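**Subject:** Re: [skisgate-dev] plate rim segmentation fails when the finger shadow is inside the mask
**From:** Imad Sayegh
**To:** skisgate-dev

Hello Brendan, hello all,

Thank you for the quick reply to my report. I answer your points under the quotes.

> Imad, before we touch the segmentation node I would like to rule out the boring causes. Which branch are you on, and is the exposure locked? In Flanside we had the same kind of trouble in November and the reason was auto exposure hunting between the table and the dark background.
>
> Also, I am not convinced that the shadow is the problem. The network was trained with synthetic shadows. I would rather suspect the finger mask. If it is too small, the dark pad leaks into the object and the planner thinks the plate has a handle.
>
> — Brendan Hegarty

I am on main, plus the two commits of Nadine for the mask loader. The exposure is locked since the start, and I checked the log to be sure: the value does not change in any of the 293 frames of the test sequence. So we can leave this cause out.

About the finger mask you are partly right. Our pads at Avalbridge are foam and they are worn, so their edge is not the clean rectangle which is in the CAD file. I made the mask bigger by 30 pixels on the inner side of both fingers and the "handle" went away. But then we lose more of the plate, and the rim fit has even fewer points than before. This is the part I wish to discuss.

The situation that fails is always similar. There is a speckled beige tray on the left, a white plate with a dark rim on the right, and a cream bowl close behind the plate. When the right finger covers the front of the plate, only the left curve of the rim stays visible. At the same time the left finger throws its shadow across the inside of the tray.
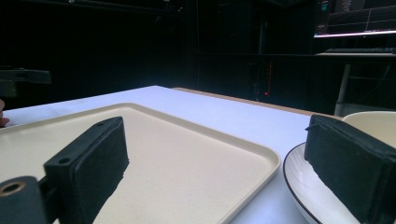 The ellipse fit needs a long arc to be stable. With a short one it accepts almost anything, and in the worst frames it takes a piece of the shadow outline as a second arc of the same plate. The centre then jumps into the tray and the planner refuses every grasp, with the message `no collision-free approach`. The planner is correct to refuse. It received a plate which lies through a tray.

So I think the shadow is a problem after all, but in the fitting and only there. The segmentation labels the shadow as "tray" most of the time, as it should. The fit does not read the labels, it reads the raw edges. I did not know this until Hala Twal showed me the line in `rim_fit.cpp`.

What I tried until now:

- Mask the edges with the class label before the fit. It helps a lot, but the boundary between plate and bowl becomes weak, as both are pale.
- Raise the RANSAC iterations from 200 to 2000. No better result, only slower. Please do not merge this.
- Keep the last good ellipse while the arc is too short. This is the most promising for me. The plate does not move by itself, so the old estimate is valid until the fingers touch something.

For the third one I need a signal for contact. Our fingers have no force sensor. Could I use the motor current from the Jaber driver, or is it too noisy at low speed? Carla, I believe you measured this once — if you still have the plots, they would save me much time.

> One more thing. Could you make the failing case into a regression test? We have nothing with two fingers and a partly hidden dish.

Yes, with pleasure. I will cut the sequence to the part where the centre jumps and write the expected centre by hand in the YAML file. Should the test compare the centre only, or the radius too? The radius is less exact in my labels, so I would prefer the centre, with a tolerance which you choose.

The patch for the label masking is small and I can send it separately this evening. It is behind the parameter `use_class_edges`, off by default, so it changes nothing for the others.

Kind regards,
Imad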